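Wunwood Visitor Trail Guide: where we are and what's next

Hi everyone! You asked for a progress report on the Wunwood guide before the next payment goes out, so I've put down everything I can think of, the good bits and the messy bits. Grab a coffee, because I tend to ramble when I'm excited about a place (and I'm very excited about this one).

Quick refresher for anyone new on your side. The grant covers a free guide to Wunwood and the valley behind it, in print and online, with four day routes that people can do without a car. The old leaflet was mostly parking lots and one blurry map. We wanted something you'd really stick in your backpack.

Three of the four routes are walked, timed and written. The Old Mill Loop is my favorite! You start at the bus stop by the library, follow the creek past the mill, and come out at the overlook right when your legs are starting to complain. I did it twice, once in decent weather and once in rain so heavy my notebook turned to mush, and the directions held up both times. The Orchard Road route is shorter and flatter, good for grandparents and strollers, and it ends near the farm stands, so nobody goes home hungry. 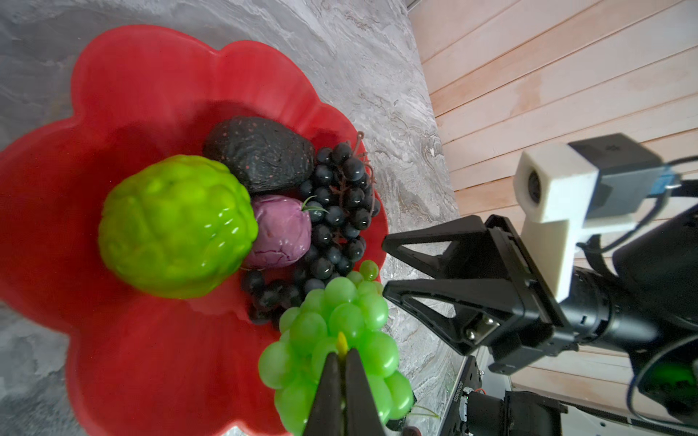

The third one, out to Firkero Falls, took way longer than I'd planned. The trail signs at the second fork point the wrong way (I lost most of a morning to that) and I had to go back with the land office's newer map to sort out which path is open to the public. It's fixed in the guide now. The signs themselves are still wrong, and I've written to the land office about them. No answer yet.

Route four is the ridge walk, and I'll be straight with you, it's behind. The footbridge below the ridge has been closed for repairs since late summer. I can describe the way up to the bridge and the way down from the far side, but I don't want to print a walk I haven't done end to end. If the bridge opens in December as posted, I'll walk it that week. If it doesn't, I'd like your okay to swap in the lake path, which is lovely and already half written.
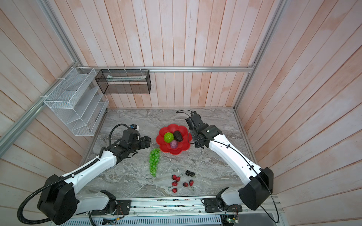

Posted Oct 9, 2025 by the Wunwood Guide editor

Now the numbers, which I know you want. We printed 900 copies of the sample booklet with the first two routes in it, and only 46 are left in the box under my desk. Most went to the train station rack and the Issahaku Guesthouse, where they keep a stack by the front door and call me when it gets low. The online version has had 2,304 visits. I have no clue how that compares with other towns our size, but it's a lot more people than ever picked up the parking lot leaflet!

The comment cards have been a treat. People love the little "sit here" notes, where I point out a bench with a view or a good wall to eat a sandwich on. They want more bathrooms marked on the maps (fair!), and several asked for bus times in bigger type. Both changes are going into the next printing. One person wanted us to take out the hill on the Old Mill Loop. I'm afraid the hill stays.
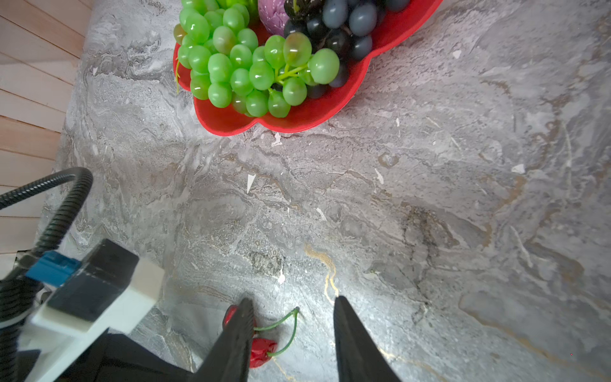
Grapes in a red bowl.

Food stops are the section I keep rewriting. Places change their hours with the season, and a guide that sends you to a locked door is worse than no guide at all. So the print version will only say which streets have places to eat, and the online page will carry the hours, which I can update in five minutes. Reseo, the company doing our web pages, set that up for me last month and it works fine on my old phone, so it ought to work on yours.

Money is on track. Printing came in a bit under what we'd guessed, and map drawing came in a bit over, because of all that business at the falls. They pretty much cancel out. I'd like to move what's left in the travel line over to the large-type edition, if that's all right with you. The full sheet is attached to the email this came with.
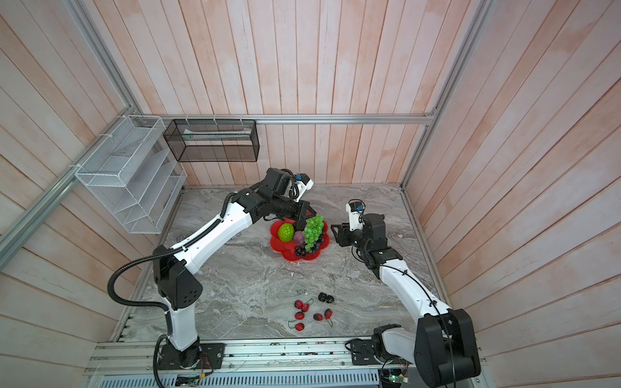
Page 4

What I need from you:

A yes or no on the lake path as a backup for route four.
A yes or no on moving the leftover travel money.
Your current logo, please! The one I have is tiny and goes fuzzy on the back cover.

Between now and the next report I'll be finishing the bathroom markers, checking the winter bus schedule against all the route pages, and getting new photos of the overlook once the leaves have turned. The final proof goes to the printer as soon as route four is settled one way or the other, and I'll send you a copy to mark up before it does.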